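The Arm at the End of the Bench

Last updated: Jul 1, 2022

I had promised myself I'd build a bookshelf. That was the plan when I signed up for a bench at Prernlow, the shared workshop two blocks from my apartment, and I even bought the boards. They're still leaning behind the drill press. What I've done instead, since May, is help teach a robot arm to make me an egg.

The person to blame is Despina Tsolakis. She has the bench next to mine and a laugh you can hear over the band saw, and on my second evening there she asked if I could hold a bracket for a minute. Two hours later I was still holding it! She calls the arm Baltisar, after a mule her grandfather kept, and she'd been at it for 19 months before I came along. The joints are secondhand, the control software is her own (she named it Fendenel and won't say why), and the total spent so far is 704 dollars, every cent of it in a notebook.

I asked why an egg, of all things. "Because everybody understands an egg," she said. "If I tell people it repeats a position very nicely, they go look at the lathe."

So the job is a small electric cooker, a glass lid, a blue bowl and an egg. Lid up, egg out, egg in the bowl. A four-year-old could manage it, and I've now lost most of my evenings to it.
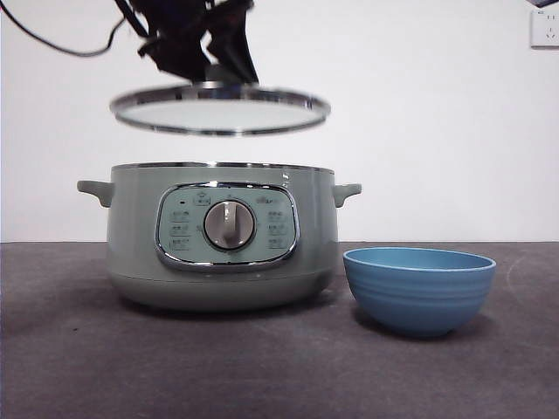
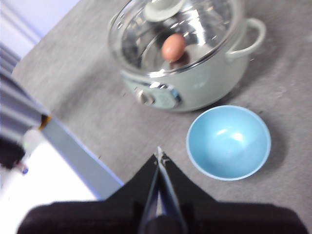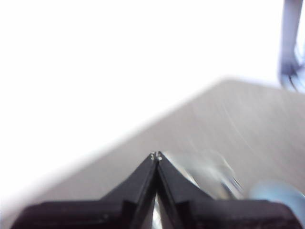 What the lid taught us

I figured the egg would be the hard part. Wrong! We spent weeks on the lid. Glass and shiny metal are miserable for a camera — every lamp in the room shows up as a bright streak, and Fendenel would chase the streak and forget about the pot. Despina fixed some of that by moving one lamp, then moving it again, then taping an outline on the floor so I'd stop kicking it out of place.

Then there's the grip. Squeeze too lightly and the lid swings. Squeeze too hard and it pops out sideways, and you get a noise that makes the whole shop go quiet. Our best run of clean lifts is 27 in a row, and I was so proud that I called my sister, who asked how the bookshelf was going.

Speed was its own headache. When the arm swings fast, the close-up camera gives you mostly smears, so we slowed everything way down near the cooker and let it hurry only when there's nothing close by to hit. I wrote that part myself (my first real code, and Despina only rewrote half of it).

We eat the practice eggs, by the way. Tsoukalas, the bakery across the street, sells us day-old rolls, and there's a jar of mustard on the shelf above the soldering station now. Next up is getting the lid back on straight, which Despina swears will take a weekend. I've cleared my calendar through the end of the month.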